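I've finally got the hang of marmalade, and I'm so pleased that I have to write it down before I forget how I did it!

For years mine came out as syrup or as something you could resole a boot with. Then in March my neighbour Thongchai Duangkaew lent me his mum's recipe, written on the back of a gas bill, and it starts the day before. You halve and squeeze the fruit, tie the pips and pith in a bit of muslin, shred the peel as thin as you can stand, and leave the whole lot in cold water overnight. I'd always skipped the soak. What a fool! The peel went soft in half the time, and the smell when I lifted the lid in the morning was wonderful.

Next day it simmers until the peel squashes between your fingers (do this bit properly, it won't soften any more once the sugar goes in). Squeeze the muslin bag hard, really hard, until the gloopy stuff comes out. Then sugar, a slow stir, and up to a proper rolling boil. I started testing on a cold saucer after ten minutes and it wrinkled at 30, which felt like ages but was worth it.

I swapped 300 g of the white sugar for light brown and I'd do that again, it gives a lovely toffee edge. Thongchai thinks this is a crime. He still took two jars.

Let it stand a while before you pot it, or all the peel floats to the top (ask me how I know).

Next I want to try a lime one, with a bit of ginger if I can slice it finely enough, and I'll put up the amounts once I've made it twice.
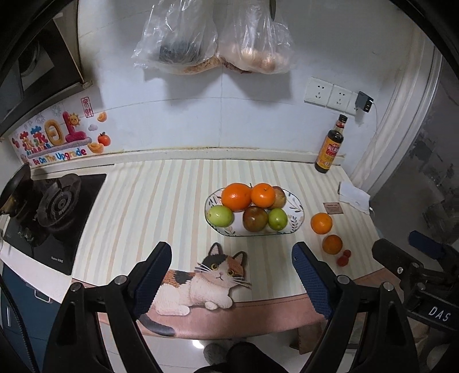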